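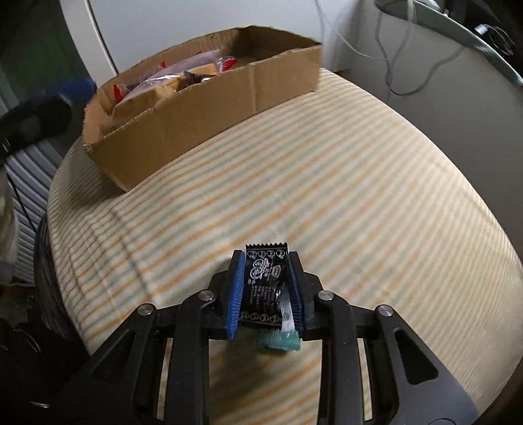
The litter report for Akthorpe Lane and the recreation ground was taken first, as several people had to leave by eight. The October pick brought in 50 bags, most of them from the verge between the bus shelter and the Brurnine turning. Snack packets remain the main problem. They are small, like the black one with the zigzag top edge and white line drawings on it, and they blow through the hedge and into the ditch before the street sweeper comes past. The council has been asked again whether the bin by the shelter can be replaced with one that has a lid. No reply so far.

AKTHORPE RESIDENTS' ASSOCIATION
Minutes of the ordinary meeting held online on November 6, 2020 at 7pm

In the chair: Flor Palomino
Apologies: received from both members for Mill Row and from the parish clerk.

1. Minutes of the last meeting
Agreed as a true record with one correction. Under item 5, "Ayala Close" should read "Ayala Road". The Close does not have a grit bin and has not asked for one.

2. Matters arising
The footpath sign at the top of Gernano Hill has been put back but points the wrong way. Flor to write to the rights of way office again and enclose the map reference.
The broken slat on the bench outside the chapel has been mended. Thanks were recorded.
The overhanging laurel at the corner of Ayala Road has been cut back on the road side only. Pushchairs still have to go into the carriageway. A second note to go through the door.

3. Finance
The balance stood at £292 after payment of the website renewal. There has been no income from the hall since spring and the plant sale did not take place. It was agreed not to collect subscriptions until January and to look at the position then. The insurance falls due the same month. Flor has asked for a quote for a smaller policy without the summer fair on it.

4. Household waste collections
A long discussion. The council's leaflet went to 172 addresses in the village but missed the flats above the shops, who are still putting everything out on the old day. Gulls have been at the sacks twice. Flor has spare leaflets and will take them round.
Several members asked what can go in the recycling. The leaflet says no crisp packets, no film and no wrappers of any kind, whether they look like foil or plastic. The supermarket at Brurnine has a collection point for soft plastics inside the doors on the left. One member said it was full on both her last visits.
It was suggested that the association should hold its own collection box in the hall porch. Objections were raised about mice. Left over until the hall reopens.

5. Traffic and parking
Speeds on Gernano Hill are no better. The speed watch scheme is stopped for the present and the police could not give a date for restarting. Parking at the school gate was reported as better in the mornings and worse in the afternoons. A member asked for cones. The school owns cones but wants them back each night, and would need a name to sign for them. No name was put forward.
The pothole outside number 3 has been marked with yellow paint for the second time.

6. Winter arrangements
The telephone list for people living alone has been brought up to date. Anyone who can collect prescriptions from Brurnine during the new restrictions should tell Flor which days suit them. The chemist closes for lunch from one until two.
Grit bins have been checked. The one at the foot of the hill is full, the one on Ayala Road is half full and has water in it.
There will be no carol singing round the village this year. The lights on the green will go up as usual if the electrician is able to come. The tree has been offered by the farm at no cost and needs a trailer.

7. Any other business
The noticeboard key is missing. The spare does not turn.
A dog owner asked for a second bin on the river path. To be raised with the council in the same letter as the shelter bin.
Fireworks were heard after midnight on Thursday. Noted.

8. Next meeting
To be held in January, online unless the rules change. Date to be sent out by email and put through doors for those without it.

The meeting closed at 8.35pm.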